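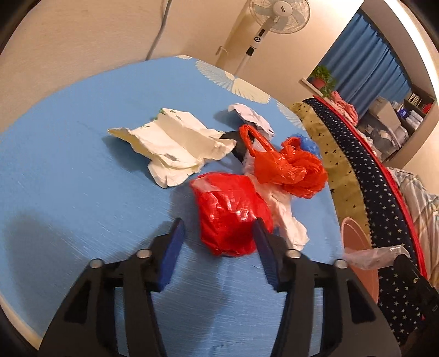
Reading time: 5 min

Speaker notes: Instrument logs and reported hauntings at the Haketcombe house

Nov 6, 2025

Speaker: Imad Issa. Analysis with Ziad Bitar.

Opening

Wait for the room to settle. State the scope first: one house, 36 nights of logging, one set of written guest reports. The talk covers what was recorded and how it lined up with what people wrote down. It does not cover the history of the family or the murder story printed in the guidebook. Questions on those go to the end.

Slide 2. The property

Haketcombe is a two-story timber house with a later rear wing. Guests have stayed overnight since the current owners opened it to paying visitors. Most reports come from three places: the upstairs landing, the back bedroom in the wing, and the foot of the service stairs. The landing accounts are the ones repeated on television. The service stairs get almost no coverage and produced our best data.

Slide 3. The guest book

The owners gave us 400 written entries. Read two aloud, the short ones:
"Footsteps past the door, slow, heading for the stairs, then nothing."
"Cold on the left side of my face only. My husband felt it too."
Pause. Note that neither entry gives a time. This is the main weakness of the guest book. Entries were written at breakfast, often after guests had talked to each other, and the earlier pages were open to anyone who wanted to read them.

Coding: Ziad and I each coded every entry separately by location, type (sound, temperature, touch, sight, smell, mood) and time if given. Where we disagreed we kept both codes and ran the counts twice. The ranking of locations did not change. Sound is the largest type in every room. Sight is the smallest except on the landing.

Slide 4. Equipment

Keep this brief unless the room is technical.
- Temperature and humidity loggers in each of the three locations, plus one in the attic and one outdoors on the north wall.
- Contact microphones on the floor joists, landing and service stairs.
- Air microphones, same positions.
- Pressure sensor in the wing.
- Event recorder: we used Flumodside to put all channels on one clock.

Handheld field meters were left out on purpose. They respond to house wiring and to phones, and a reading without a position and a time cannot be checked later. Expect a question on this from anyone who runs tours.

Clock drift: the attic logger ran slow. We corrected it against a door-closing test done at the start and end of each night. The corrected file is the one plotted on slide 7.

Slide 5. Protocol

Guests were told that the house was being logged. They were not told where the sensors were. Each bedroom had a push button. Press it once when something happens, then write the note. The button gives the time; the note gives the content. Notes were sealed in the morning before anyone went down to eat.

Some guests pressed the button and wrote nothing. Those presses stay in the data as "no description." Do not skip this line. It was raised the last time I gave the talk, in April, and the answer took longer than it should have.

Slide 6. Footsteps

Play clip A. Joist microphone, service stairs. Let it run to the end without talking over it. Then play clip B, the air microphone for the same period.

Clip A has a regular series of knocks moving up the staircase. Clip B has the same series, fainter. The spacing is close to a walking pace. The outdoor temperature had been dropping since sunset, and the series starts as the stair void cools below the hallway. Treads release in order from the bottom, where the cold air enters. The series occurs on most clear nights and is missing on overcast ones.

Say plainly that a listener in the back bedroom would hear someone walking up the stairs. The guests reported the sound correctly.

Slide 7. Cold spots

Show the attic and landing traces together. The landing drops shortly after the attic hatch pressure shifts. The draft comes down behind the paneling and leaves through a gap at head height, on one side. This fits the "left side of my face" entry for a person facing the window. Taping the gap for 10 nights removed the drop from the trace. Button presses on the landing fell over the same period, but the numbers are small and I would not put a test on them.

Slide 8. What is left

Three items.

First, the smell of pipe smoke in the wing. We had no sensor for it and have nothing to say.

Second, a group of button presses from the back bedroom with matching notes from guests who had not met. All describe a weight at the foot of the bed. No channel shows anything at those times. Sleep onset is a reasonable guess. It is a guess.

Third, one knock on the landing, very loud, on both microphones, with no temperature or pressure change near it. Play clip C once. If asked, play it again. We have not found a source. I leave it labeled "unassigned" in the file and would ask others quoting this work to use the same word.

Slide 9. Comparison site

Ziad has started the same setup at Sproģis. Different construction, stone ground floor, no wing. First files are being processed in Flimotero. No results today. If pressed, say the joist microphones are mounted differently and the two sites cannot be compared yet.

Slide 10. Data

The 36-night set is available on request with the guests' names removed. The audio is large; ask for the button-press extracts first. The coding sheet is included, with both coders' columns.

Questions

Repeat each one into the microphone before answering. The owners are in the second row and have agreed to take questions about the house's history. Hand over to them for the guidebook story.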